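Why Computer Chips Get Warm

A processor is the part of a computer that does the calculating. It contains a very large number of tiny switches called transistors. Each time a switch turns on or off, it uses a small amount of electrical energy, and that energy ends up as heat.

Power is measured in watts. A small laptop chip may use 20 watts. A large desktop chip working hard may use up to 162 watts.

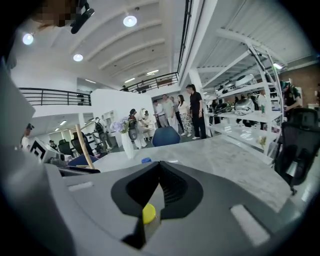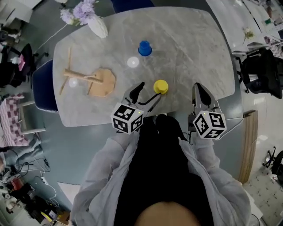 Heat must be moved away from the chip. A metal block called a heat sink sits on top of it, with a thin layer of paste between the two. The paste fills gaps too small to see. The amount needed is small: picture a bottle cap, like the yellow one standing on the marble-patterned table, and use far less than would fill it. Heat travels through the paste into the metal, then into thin fins, and a fan blows air across them.

If the chip still gets too hot, it slows down. This is called throttling. Fewer switches change each second, so less heat is made. When the temperature drops, the chip speeds up again.

Words to know
Watt: a unit of power
Fin: a thin metal plate that gives heat to the air
Throttling: slowing down to stay cool

Text: Indira Rao
Checked by: Muthu Varghese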